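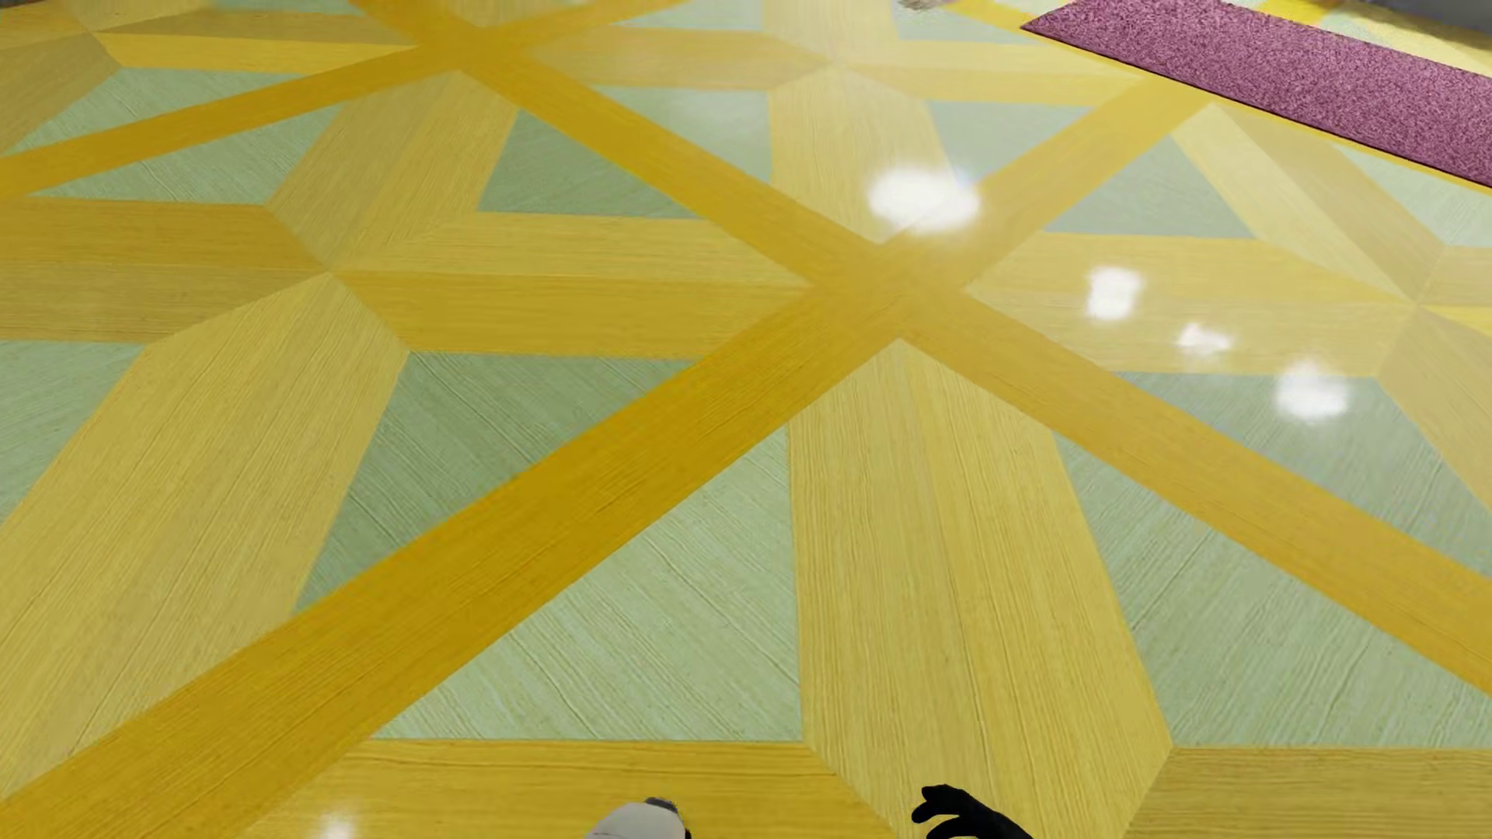 Yen-ting Ko thinks I've got this chapter backward: teach the path planner first, she told me, and let students worry about floors once something is walking. I see the point, and I taught it in that order for years! But a planner only knows the ground your perception code hands it, and I got tired of watching good planners steer politely around a reflection.

Chapter 5
Is It Floor or Is It Light?

So we're going to stay indoors, in a simulated apartment, and look down. The floor is a glossy inlay of yellow bands and pale green panels, and it's a mean one for a vision system. The bands cross at strong angles, so an edge detector finds lines everywhere. Then there's the varnish. Bright spots from the overhead lights sit right on top of the pattern, and a simple brightness threshold will happily call them objects.

When I ran the starter detector (it's in the Grundness folder, under floor) on my own practice set of 3,148 frames, it reported an obstacle on bare floor in 945 of them. I'd like you to get that number down before you touch the planner.
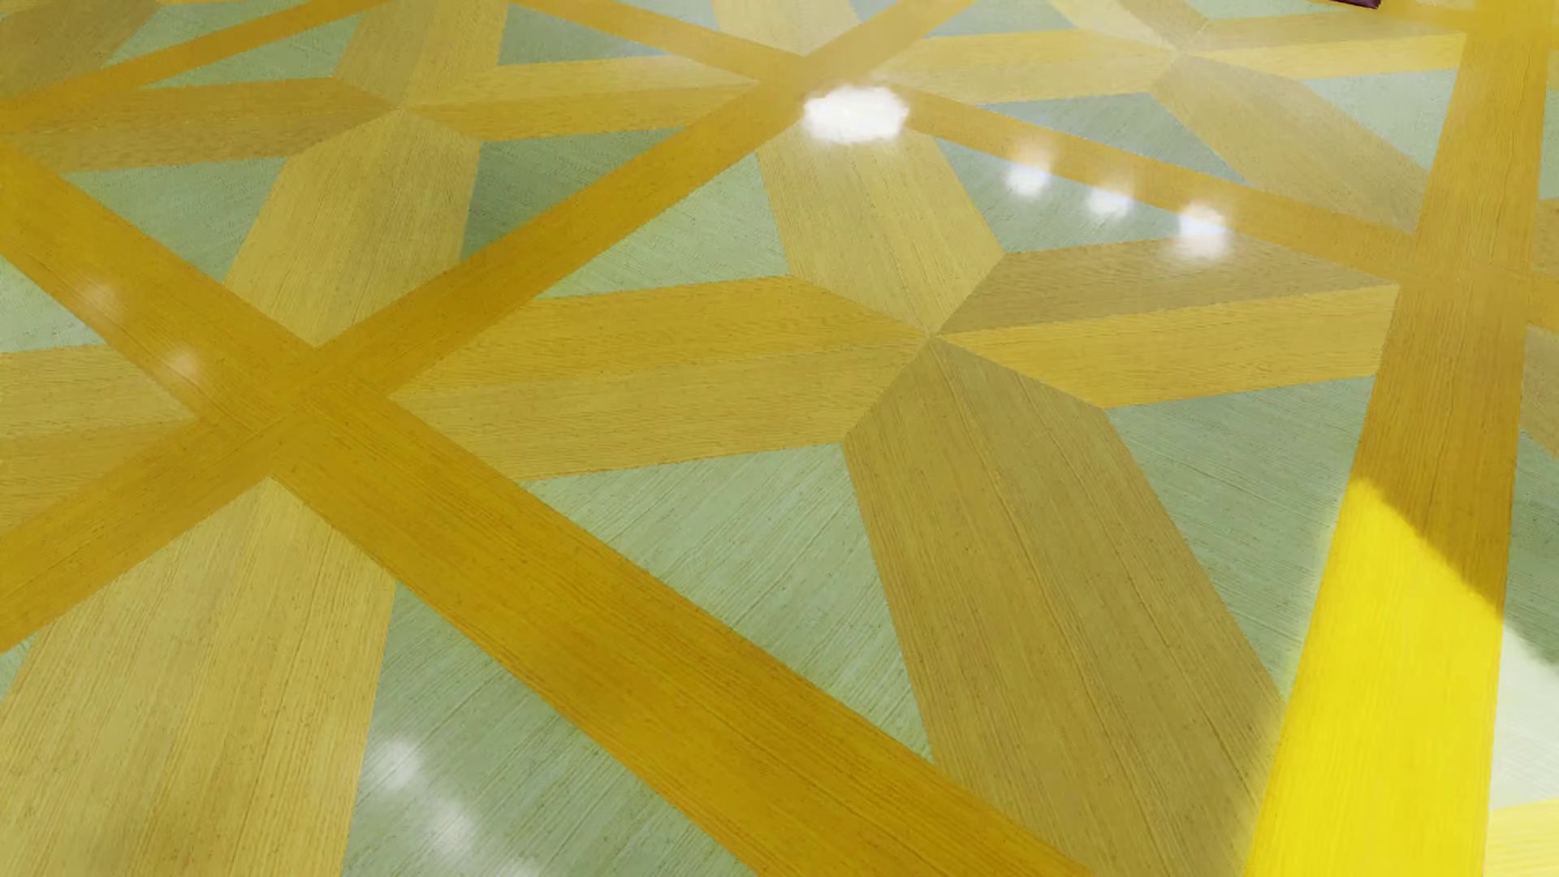 98 CHAPTER 5 Is It Floor or Is It Light?

A painted line stays put when the camera moves. A highlight slides. Keep that in your head for the whole chapter, because the first filter we write, Clornel, does very little else: it estimates the floor plane, lines up two neighboring frames on that plane, and marks whatever refuses to line up. Real obstacles refuse too (they stick up out of the plane), so we'll need a second test to tell a chair leg from a shiny patch. I'll get to it in the section on depth, and I'll also show you where it breaks.

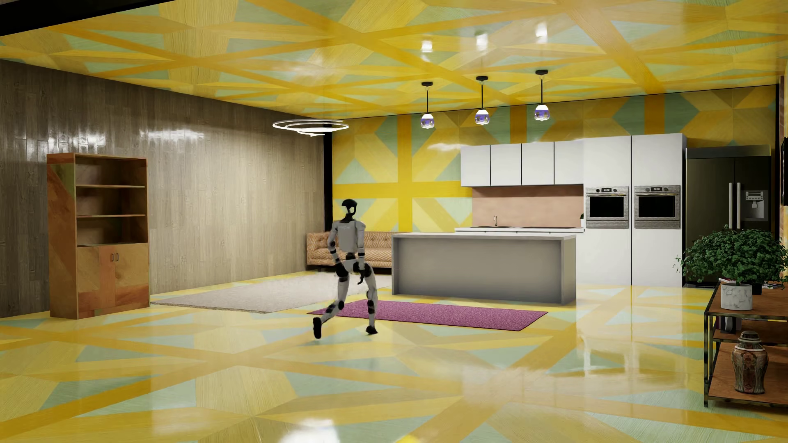 By Mei-kuen Chiu

Walking makes all of it harder. A humanoid in mid-stride carries its camera through a bob and a sway, and if your pose estimate is late by even a little, the seams in the floor smear and the filter starts flagging everything. Open the Mikholm scene now and set the walking speed to its lowest value. Log the camera pose with every frame, and leave the rug in; we'll want its edge later as something to line up against.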